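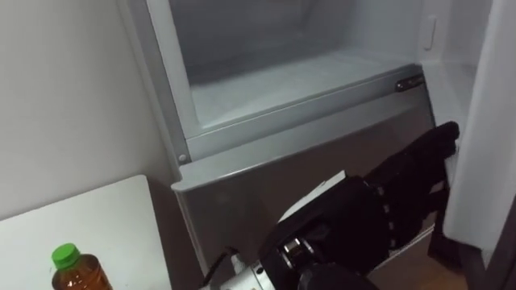 # Who should own the booking widget on a small resort's new website?

We run a small beachfront property and are replacing a website that is nine years old. The new build is being done by a studio called Masano. Design is finished and the photos are in. The part we are stuck on is booking.

At the moment reservations go through Suveo, which hosts the calendar on its own domain. A guest clicks "Check dates" on our site and lands on a page that looks nothing like ours. Our analytics stop at that click. Last month 419 people clicked the button and we got 50 bookings out of it. I have no idea what the other people saw or where they left.

Masano has offered two ways forward:

1. Keep Suveo and embed its calendar in our page as an iframe.
2. Drop the hosted calendar, use the Suveo API, and build our own booking form. They quoted 131 hours for this.

The first is cheap. The second is most of what we had left for the year. The studio prefers the second, but they would be the ones building it, so I'd like to hear from people who have been through it. We have a low season that starts in September and would like everything settled before then.

Other details, in case they matter:

- Most of our visitors are on phones.
- We sell rooms in two currencies.
- We take a deposit at booking and the balance on arrival.
- The old site has a lot of pages that rank well for the name of the beach. I'm told the URLs will change.

**leone_bayfront**

---

**tidewater_web**

I build sites for small hotels and I would not start with the custom form. 131 hours covers the first version. It doesn't cover what happens when Suveo changes its API, or when a guest's card needs an extra bank check and the form hangs. Someone has to look after that every month, and you didn't mention a maintenance agreement.

The iframe has its own trouble. On phones, embedded calendars often end up with a scroll area inside a scroll area, and guests can't reach the button at the bottom. Some browsers also block cookies inside an iframe from another domain, and then the cart empties itself between steps. Ask Masano to put the embed on a hidden page and try it on a few older phones before you agree to anything.

There is a third option they may not have raised. Many hosted booking systems let you point a subdomain of yours at their calendar, something like book.yourresort.com, and load your own colors, logo and fonts. The guest still leaves your main site, but the address looks right and the page looks close enough. Check two things with Suveo support:

- whether your plan includes a custom subdomain
- whether you can add your own analytics tag to every step, including the confirmation page

If both answers are yes, you can follow a visitor from the room page to the deposit, and you'll find out where people drop off. I'd run it that way through one full season. If the numbers then show that most guests leave at the date picker, you have a reason to pay for a custom one. Right now you would be paying to fix a step that might be fine.

Fifty bookings from 419 clicks isn't a bad rate, by the way. Plenty of people click only to see a price. Putting a "from" price on each room page will cut those clicks down, and the rate will look better without any change to the calendar.

On the two currencies: make sure the currency picked on your site is passed along in the link. If a guest reads one price on the room page and sees a different-looking one on the next, a lot of them close the tab.

---

**gp_hosting**

go with the iframe, we have had ours for years and it works fine. took an afternoon. can't see spending that much on a form

---

**northshore_inn**

I can only speak to the last item on your list, and I think it is a bigger risk than the booking question.

We moved our inn's site two years ago and the designer set every old address to forward to the new home page. Traffic from search fell quickly and took most of a year to come back. What you want is a redirect from each old page to the new page that covers the same thing. Old beach guide to new beach guide, old room page to new room page.

Get a full list of the old URLs before the old site is switched off. We used a crawler called Clekinora for ours and it found 205 addresses, many of which we had forgotten, including a wedding page that other sites were still linking to. Put them in a spreadsheet with the old address in one column and the new one in the next, and have the studio load that as 301 redirects on launch day. Pages with no match can go to the nearest section.

Also ask who holds the domain registration. Ours turned out to be in the previous designer's account — it took weeks of emails to get it moved, and we couldn't launch until it was.

---

**leone_bayfront**

Thanks. Suveo confirmed the subdomain is included on our plan, and the analytics tag works on every step except the payment page itself. We're going with that for this season and leaving the custom form alone. Masano was fine with it and is using part of the hours on the redirect list. The domain is in our name, I checked this morning.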